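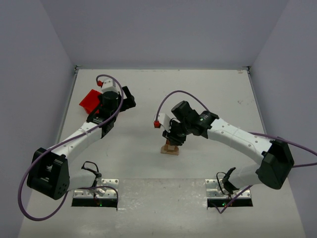
Thread: Are 1000 teleop demos of one task worth anything?

grubscrew
Sep 8, 2022

I've been reading the Prandisby writeup and I'm not buying it. The claim is that if you collect 1000 demonstrations of "pick up the wooden piece, drop it in the bin" on a two-arm cell, you get a policy that transfers to new objects with very little extra work. We run a two-arm setup ourselves and have been collecting since May. Our set stands at 1811 episodes. What we have is a policy that's very good at our table.

Move the bin a hand's width and it gets confused. Swap the piece for one with a different outline and it goes for the grasp it learned on the old one. I don't call that learning to pick things up. I call it learning where things usually are.

So before we spend another summer on this, has anyone here seen more demos of the same thing fix it? I mean seen it on your own hardware, with the failures counted too.

lowtorque
What's your reset procedure? If the same person puts the piece back in the same general area every time, you don't have 1811 episodes in any useful sense. You have one episode with noise on it.

grubscrew
Two of us take turns. We're told to vary the placement. I went back and plotted the grasp positions and they make a nice tight blob in front of where the operator sits, so no, we don't vary it much. People think they're being random and they aren't.

Okero_user
I'll take the other side. We use the Okero recorder, same kind of task, and our success rate kept climbing with more data long after I'd have bet against it. Grasp timing got better, the hesitation over the piece went away. It wasn't just memorizing a spot. I think you're blaming the amount when your problem is the spread.

grubscrew
Climbing on what test? If the test placements come from the same hands as the training placements, it'll climb forever and tell you nothing. Did you have anyone outside the group set up the table?

Okero_user
No. Fair point. We did hold out 10 placements, but yes, I picked them.

lowtorque
That's the whole problem with half the numbers in this area.

grubscrew
For anyone asking about the wrist view, we record that too. I used to think it would save us, since the background matters less when you're close in. I'm less sure now. Most of what the camera gets on approach is white table, and ours has scuffs and specks all over it. Plus the big red bin when it's in range. If I were a lazy network I'd steer by the red thing and the marks on the table and leave the wood for last.
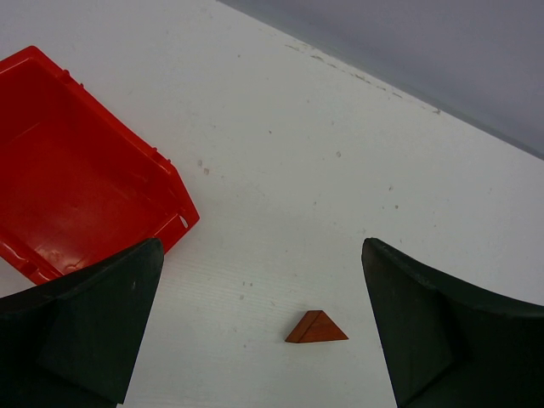 Chae-won Yook
You can test that instead of guessing. Put a clean sheet over the table, change nothing else, and run it. If it falls apart, you have your answer about the scuffs. Then bring in a bin of another color. We did both on a smaller set and the sheet made almost no difference, but the bin color hurt badly. I wouldn't assume yours goes the same way.

grubscrew
Good idea and a bit embarrassing that we haven't. I'll try the sheet first. I still think a sheet test only tells you about the sheet, though. There are a hundred other things in that cell that never change – the gray walls, the lighting, where the arms start.

Chae-won Yook
Sure, but you can't complain that the data is bad and also refuse to find out how it's bad. How many of your episodes did you throw out?

grubscrew
The ones where the piece got dropped or the gripper closed on nothing.

Chae-won Yook
Then I'd keep those. A missed grasp followed by a second try is worth more to me than another clean one. Cut them and the policy never sees what a recovery looks like.

lowtorque
Disagree, at least partly. Keep the recoveries, yes. But if the operator just fumbles and gives up, you're teaching it to fumble. We fed everything in once, on the Tazi rig, and got arms that hovered over the piece and drifted off. Took 18 retrains to work out which files were doing it.

Chae-won Yook
Gave up is different from missed. Label them separately when you record. It's one extra key press.

Okero_user
Okero has a field for that, by the way. Hardly anyone in our lab fills it in, me included.

dovetail_jim
Has anybody tried Skendus for placement? It prints target positions for the person doing the reset, so you don't get the blob. Looks like it'd slow you down a lot.

grubscrew
Looked at it. It does slow you down, and I suspect that's why the people advertising big episode counts don't use it. I'd take a quarter of the data with proper spread over what we have. My boss would rather have the big number on the slide.

Will post the sheet results when I have them. Not expecting much.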